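The Freezer Bananas Have to Go

Posted January 2023

So I opened the freezer to get the peas and a banana fell on my foot. A frozen banana is basically a hammer, in case you've never had the pleasure. I hopped around the kitchen saying things I won't type, and then I sat on the floor and took a good look at what was in there, and it was bananas. Bananas in bags, bananas loose behind the ice trays, one banana in a bread bag with a bun for company. I'm 46 years old and this is how I keep house.

You know how it goes. You buy the bunch because you're going to be a person who eats a banana at breakfast. You eat one, maybe. By the weekend they have spots, and then they have more than spots, and you think, oh, I'll make banana bread! And you don't feel like making banana bread that night (who does, it's a work night), so into the freezer they go, still in their jackets. Repeat until injured.

My mother never froze a banana in her life. She bought them green, lined them up on the windowsill over the sink, and we were told which one was ready. You did not take a banana out of turn. My brother once ate the one meant for Thursday-type purposes, meaning my father's lunch pail, and I still remember the silence at supper. I think that's why I buy too many now. A whole bunch, all mine, eat any one I like! And then I don't want any of them.

Anyway, I decided this would be the month of using things up. Our grocery bill in Lukwood has gone a bit nuts and I don't feel right throwing out food, even food that attacks me.

First attempt was the recipe on the back of the Daken flour bag, the one I've made since college. It's fine. It's a perfectly fine banana bread. It comes out tall and sort of blond and tastes like a muffin from a gas station, and I say that as someone who likes a gas station muffin. But I had thawed the bananas on a plate beforehand and poured off all that brown water, and I kept looking at it going down the drain and thinking it smelled better than the bread did.

I called Solange Gagnon about it. Solange and I used to share a duplex on Furkovden, number 3512, with a wall so thin we could pass recipes through it without raising our voices. She has strong views. Her view here was that I was an idiot for pouring off the juice, and that I should cook it down in a little pot till it goes syrupy and then stir it back in. She also said to use brown sugar, and oil in place of butter, and to leave the thing alone until the next day. That last part is where she lost me a little. Leave it alone? With the whole house smelling like that?

But I did it. Well, I did the syrup. I let the bananas thaw overnight in a strainer over a bowl, squished them gently with a spoon in the morning, and put the liquid on low while I answered email. It takes longer than you'd think and then it's suddenly done, so don't answer a long email. What you get is dark and sticky and tastes like the inside of a candy. I stirred it into the mashed bananas with the brown sugar, the oil and two eggs, then the flour and soda and a good pinch of salt, plus a shake of cinnamon that I didn't mention to Solange.

Oh, it was good. It was dark all the way through, heavy for its size, a bit chewy at the corners. I ate the heel standing up. Then I wrapped the rest and did manage to leave most of it until morning, and yes, fine, she was right about that too. The crust goes soft and kind of tacky and the whole thing tastes more like itself.

Walnuts: I say yes, my husband says no, so I do walnuts on one end and poke a toothpick in the top so he knows where the border is. Chocolate chips are for when the kids next door are coming over. Raisins I will not discuss.

A few people wrote in after my last post asking what else you can do with a frozen banana, and the answer is not as much as the magazines say. I tried the ice cream thing, where you run them through the food processor until they turn creamy. They did turn creamy! It tasted like a cold banana. If that's what you want, you'll be thrilled. I put some peanut butter in and that helped, and then I put some fudge sauce on and that helped more, and at that point I was just having a sundae.

Pancakes are better. One mashed banana in the batter, and cook them lower than you normally would, or they scorch before the middle sets. I burned the whole first batch and the dog next door got lucky.

Smoothies I've given up on. I own the blender, I've washed the blender more than I've used it, and every January I get it down from over the fridge and every February it goes back up. This year it can stay where it is.

Other than that, the only fruit in my kitchen right now is an orange and some sad strawberries I paid far too much for. I know, I know, strawberries in winter. They looked so red under the store lights. I cut them up on the pancakes with a lot of sugar and they were all right. 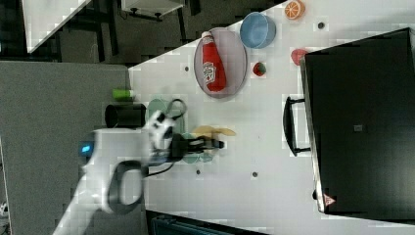
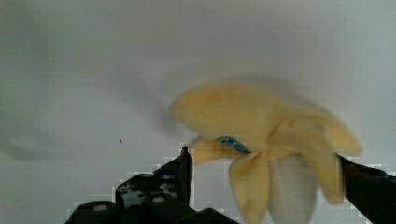
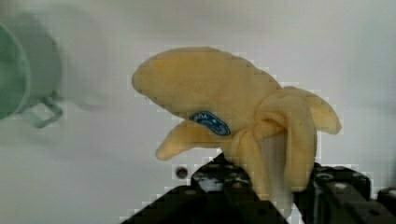
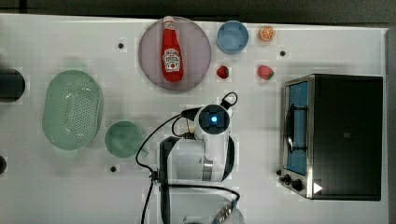
I did want to say something about pans before I go, as I got into it with Solange over this too. She bakes hers in glass and I can't make glass work. The outside gets too brown while the middle is still pudding. I use an old metal loaf pan that came from my aunt, dented on one side, and I line it with parchment so there are flaps to lift it out by. If glass is what you have, turn the oven down a bit and give it longer, and stick a knife in the middle before you believe anything.

And let it sit in the pan a little before you lift it. I lost half a loaf to impatience over the holidays. We ate it out of bowls with milk and called it pudding, and my husband asked if I could make it that way again.

The freezer is down to one bag now, plus the one that was with the bun. I can see the peas. I even found a container of my July tomato sauce behind everything, no label, frost on it like a windshield, and we had it over noodles last night and it was lovely. So now I'm wondering what else is at the back, and there's a foil brick on the bottom shelf that I'm pretty sure is soup. Could be chili. I've got it thawing in the sink and I'll let you know.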